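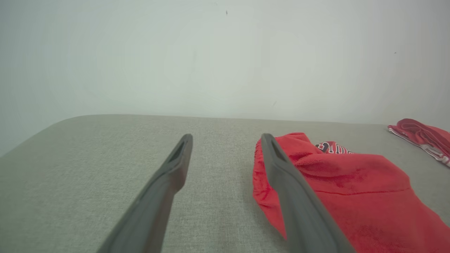
Splitting a long sermon series into tracks for CD and download

14 comments | 5 shares

Dennis Bunting
September 2026

I look after the recordings for our church in Gullness. We have a teaching series on the book of James, 13 messages, each recorded as a single WAV file at 48 kHz. The longest runs well over an hour. Several of our older members play these on CD in the car, and when they stop the engine some players go back to the start of the disc. They want track marks so they can find their place. Everyone else downloads the MP3 and does not want it in pieces.

Is there a way to keep one master file per message and produce both versions from it? I tried cutting the WAV into separate files by hand, and there is a short click at every cut when the disc plays. The gap setting in the burning program is at zero. I would also like each track to start at a Scripture reading where possible, so equal lengths are no use to me.

Shares: 34

Rui Abreu

Keep the master whole and use a cue sheet. It is a plain text file that lists the start time of each track. Burn in disc-at-once mode and the program will write the marks without stopping the audio.

The clicks are probably from the cuts falling off the CD sector boundary. A CD sector is 1/75 of a second, or 588 samples at 44.1 kHz. If a file does not end on a boundary, the burner pads the last sector with silence, and you hear that as a click. Your masters are at 48 kHz, so the order matters:

1. Convert a copy of the master to 44.1 kHz, 16-bit stereo.
2. Listen through and note the time where each reading begins.
3. Move each mark back to the pause before the speaker gives the reference.
4. Write the times in the cue sheet as minutes:seconds:frames. Frames go from 00 to 74.
5. Burn one disc and check it in an actual car player before making more.

Make the MP3 directly from the 48 kHz master. It does not need the cue sheet. If your podcast host supports chapters, you can reuse the same times, but convert frames to milliseconds first (divide by 75, multiply by 1000).

Check the running time too. A standard disc holds 74 or 80 minutes depending on the blank. If a message runs over, break it at a main point and label the discs A and B.

Chuensuk

We just put a mark every 5 minutes and print the passages on the sleeve. No complaints so far, but our pastor reads from all over the Bible in one message, so it would be hard to do it your way. Also use a slow burn speed, old car players are fussy.

2 comments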